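Colcombe's new planner lets a robot carry its half of the load

Anyone who has moved a couch with a friend knows how much quiet negotiating goes on. One person slows down for a doorway, the other feels it through the cushions and slows down too. Getting a two-handed robot to do its share of that has been a stubborn problem, and a small software team at Colcombe has just put out a really lovely piece of work on it.

The package is called Clalen, and version 2 came out in June. It's a planner and controller for shared carrying, where a person holds one end of something long and flat and a robot holds the other. Version 1 could only follow. It waited for a tug and then went along with it, usually a beat late. The new release makes a guess at where the person is headed, plans its own path to match, and keeps fixing that guess as the forces at the wrists change.

Cauã Figueiredo, who leads the project, says the big change was giving up on a single plan. Clalen now keeps a handful of possible moves alive at once (lift, lower, slide back, turn left, turn right) and blends between them as the evidence comes in. "The old code would make up its mind and then argue with you," he said. "Now it holds the decision open a little longer, and people stop fighting it."
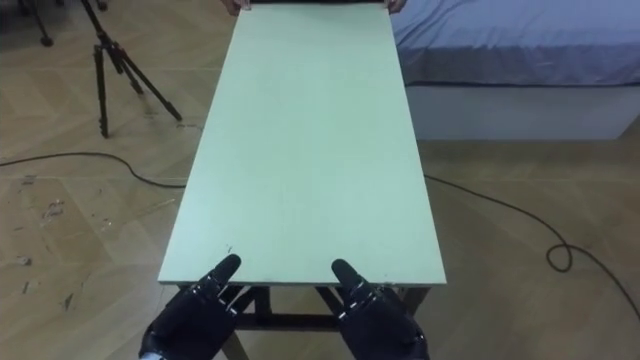 A lot of the effort went into the moments before a lift. The planner has to find the near edge of a panel, work out how far it sticks out past whatever is holding it up, and choose where the fingers should close. Plain, smooth panels are hard for this, with so little texture for the vision code to hold on to. Clalen gets around it by fitting straight lines to the edges first and worrying about depth second. It also looks for the partner's hands at the other end, which gives it an early hint about where the weight will go.

The team tuned all this on 1616 recorded carries, and held back 102 more for testing. Every one of those runs can be replayed in the viewer that ships with the code, and I lost most of an evening to it! You can scrub back and forth and watch the odds on each move rise and fall, and there's a switch that shows what version 1 would have done with the same data. The turns are the best part. The old follower swings wide and drags, while the new one starts to come around almost with the person.

There are limits, and the release notes are upfront about them. Stairs are out. So is anything floppy, such as a mattress or a rolled rug, and the force model still gets confused if the partner changes grip halfway through. Figueiredo hopes to deal with the grip problem next, using an estimator borrowed from Achari, the group's older project on tool handovers.

Clalen 2 runs alongside the Prirance motion library, and setup notes for both are in the download. Figueiredo's team is asking early users to send in logs from failed lifts, especially ones with heavier panels.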